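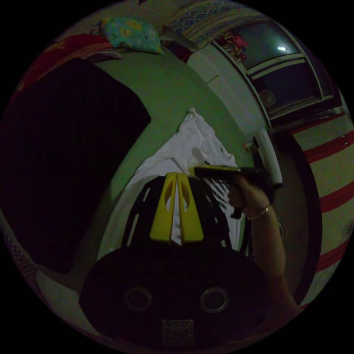 A hand-held gripper with yellow fingers and a crumpled white T-shirt.

Laundry folding by machine is the long-running effort to get robots to sort, flatten and fold clothes at home, and it remains, for all the good cheer around it, only partly solved. Shirts are hard (much harder than boxes!) as cloth seldom lies the same way twice. In trials at Plornley, Ya-wen Ho's Sikier system folded 20 of 25 T-shirts, taking roughly 2 minutes over each, though it still struggled with sleeves turned inside out, a fault her team was still working on in October.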